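Bei Sudeck entsteht das Übungsmaterial am Rechner. Bảo Doãn steuert den zweiarmigen Roboter durch simulierte Schlafzimmer und zeichnet jede Bewegung auf. 402 Durchgänge sind gespeichert, 32 hat er verworfen, meist wegen ruckartiger Griffe.

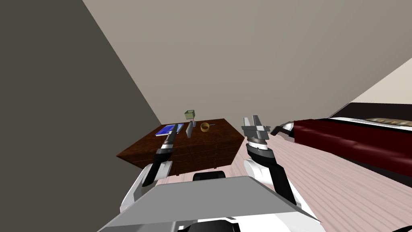
Simuliertes Schlafzimmer: Der linke Greifer befindet sich nahe dem blauen Buch auf der Kommode.

Aus den Aufnahmen lernt das Modell Brundier das Greifen. Für den nächsten Satz will Doãn die Gegenstände häufiger umstellen.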